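Budside Table Sessions: Common Questions

What are we collecting?
Examples of table setting. You drive the arms by hand, the arms copy you, and everything they see and do is saved as one episode. Nukis learns from the pile. The target for the table task is 2000 episodes, so bring a podcast.

How long is a shift?
55 minutes, then a break. People who skip the break start dropping spoons.

I made a mess of one. Do I delete it?
If you fumbled and recovered, keep it. Nukis will fumble too and should see how one gets out of it. If you gave up, sneezed or took a phone call halfway, mark it as failed and reset.

Does everything have to go down in the same spot each time?
Please, no. Shift the plate, turn the napkin a bit. The Rostitz batch was 11 sessions of identical starts, and it taught the model one very good trick.

Which way up does the cutlery go?
Tines and bowl to the far side, pieces side by side on the napkin. Pick a fork up near the middle of its length.

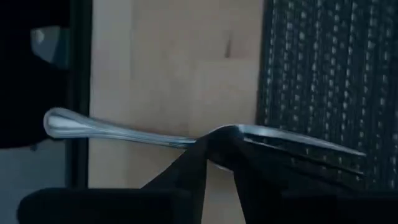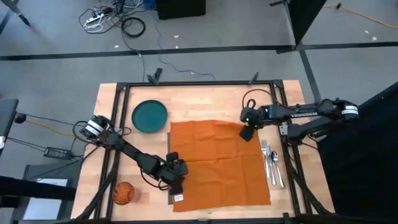

Can I talk while recording?
Yes. There is no sound on the episodes, which is a mercy for all of us.

Who decides if an episode is good enough?
Judite Mota reviews them on Tuesday. She is fair, but she does watch them at 8 times speed, so long pauses while you think about the knife will be noticed.

Can I use the Marinho login?
No. Ask for your own.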